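Wevomton publica guia de boas práticas para células de dois braços que manipulam têxteis

Gronero, domingo, 4 de agosto – A Wevomton publicou hoje a primeira edição do seu guia de boas práticas para células pequenas de automação, nas quais dois braços robóticos manipulam roupa sobre uma mesa. O documento é gratuito e dirige-se a laboratórios, escolas técnicas e empresas que já têm uma célula deste tipo ou que pretendem montar uma.

O texto foi preparado em conjunto com a Vikeck, que se ocupou da parte de segurança elétrica, e com a oficina Oláh, onde as regras foram experimentadas desde o mês de maio. Durante este período foram registadas 1531 sessões de trabalho. Em 462 delas, o operador anotou pelo menos um desvio às regras, e estas anotações serviram para corrigir a redação do guia.

O primeiro capítulo trata da área de trabalho. A célula deve ter paredes no fundo e nos dois lados, e as peças que esperam a sua vez ficam num recipiente ao fundo da mesa, fora do percurso normal das pinças. As peças já dobradas ficam no lado oposto. Entre o tecido e a borda da frente deve existir sempre uma faixa livre.

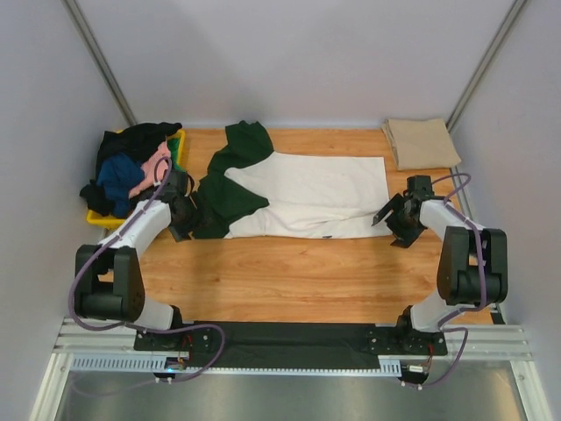
Para Oláh, a regra da faixa livre é a que mais discussão causou, porque obriga a reduzir o espaço útil da mesa, e a oficina teria preferido deixar a medida ao critério de cada operador. A Wevomton manteve a regra, mas aceitou que a largura seja definida por cada instalação e escrita na folha da célula.

O segundo capítulo é dedicado aos cabos. Cada cabo deve acompanhar o braço até à base, com folga suficiente para o movimento completo do cotovelo, e nenhum laço pode tocar no tecido durante o movimento. O guia pede uma inspeção visual no início de cada turno e outra, mais demorada, depois de cada 1000 ciclos. Os módulos eletrónicos junto das bases devem ficar acessíveis, mas o operador só pode tocar neles com a alimentação desligada.

O terceiro capítulo fala da presença de pessoas. Com os braços em movimento, as mãos não entram na célula, nem mesmo para corrigir uma manga mal dobrada. O operador para o ciclo, espera a imobilização dos 2 braços e só depois ajusta a peça – esta ordem não admite exceções.
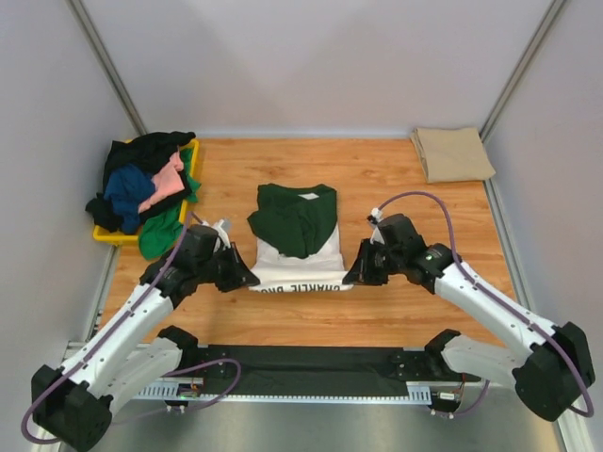

Uma T-shirt branca e uma peça verde-escura entre as pinças dos dois braços.

O guia inclui ainda um modelo de registo de incidentes, de uma página, e uma lista de verificação para o arranque da célula. A Wevomton recomenda que também os incidentes sem dano sejam escritos, por exemplo uma pinça que fecha fora do tecido ou uma peça que cai do recipiente.

O documento não substitui as normas de segurança de máquinas em vigor nem a avaliação de risco, que continua a ser obrigação de quem instala o equipamento. Os comentários à primeira edição podem ser enviados pelo formulário na página da Wevomton, onde se encontra também o texto completo.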